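Blog > Planning and Property > Larndale

Last updated: Aug 11, 2026

The application for the Larndale distribution site is now open for public comment, and several readers have asked for a plain account of what it contains. Grudberg, the developer, proposes two warehouses with 400 parking spaces and a truck entrance on the northern side of the property. The documents run to 1499 pages, including appendices. Most residents will find what they need in the traffic study and the site drawings.

The land was formerly used by Codska as a storage yard. It has stood vacant for 10 years, and an earlier plan for a retail center was withdrawn before it reached a hearing. The present plan keeps the drainage pond and moves the buildings farther from the road. 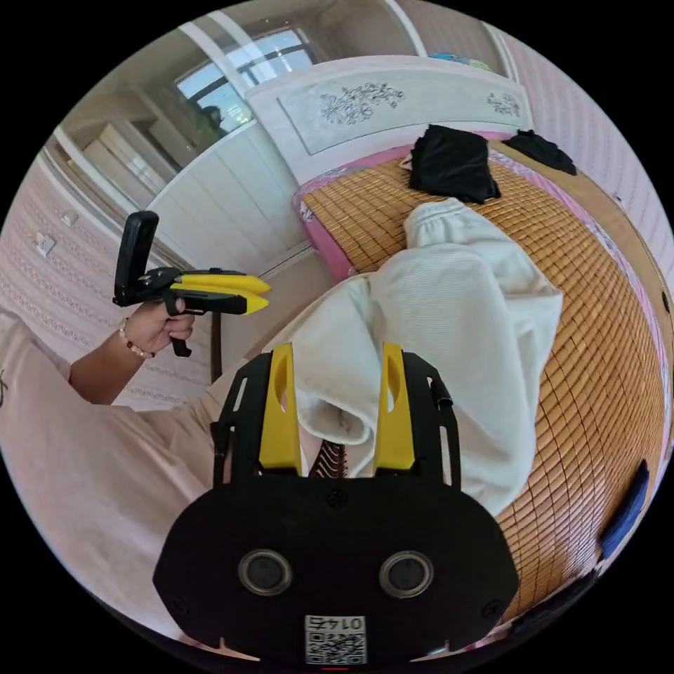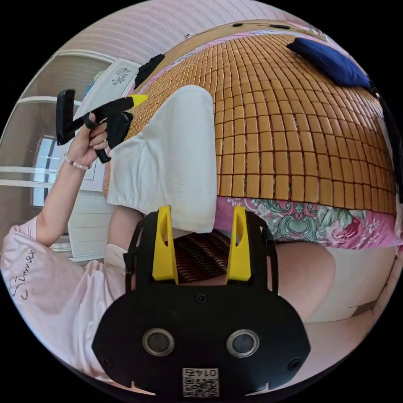
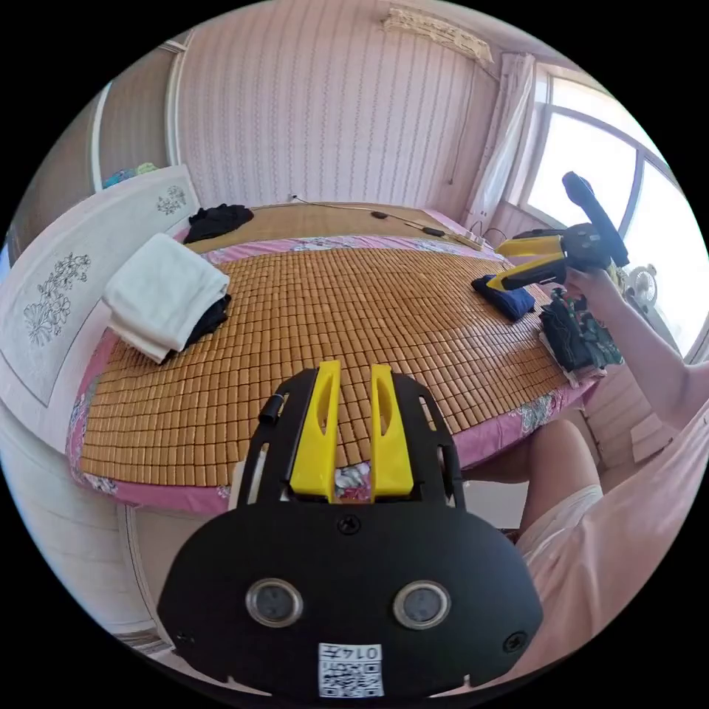 My principal concern is the traffic study, prepared by Janjua and submitted in June. It estimates some 138 truck movements during the night shift, yet the noise section considers daytime hours only. Homes on the eastern boundary have bedrooms facing the proposed loading docks. A bed with a woven bamboo mat laid over the sheet, such as the one in the first photograph, belongs to warm-weather sleeping, and in warm weather many households keep their windows open. The noise section assumes that all windows are closed. I have asked in writing that nighttime readings be taken before the hearing, with windows both open and closed.

The proposed landscaping also requires further detail. The drawings show a planted bank along the eastern side but give neither its height nor the schedule for planting. A condition requiring the bank to be completed before the first building is occupied would be reasonable.

I do not oppose the development of this site. Comments should cite the relevant page of the application, and they may be submitted in writing to the planning office or delivered in person at the hearing.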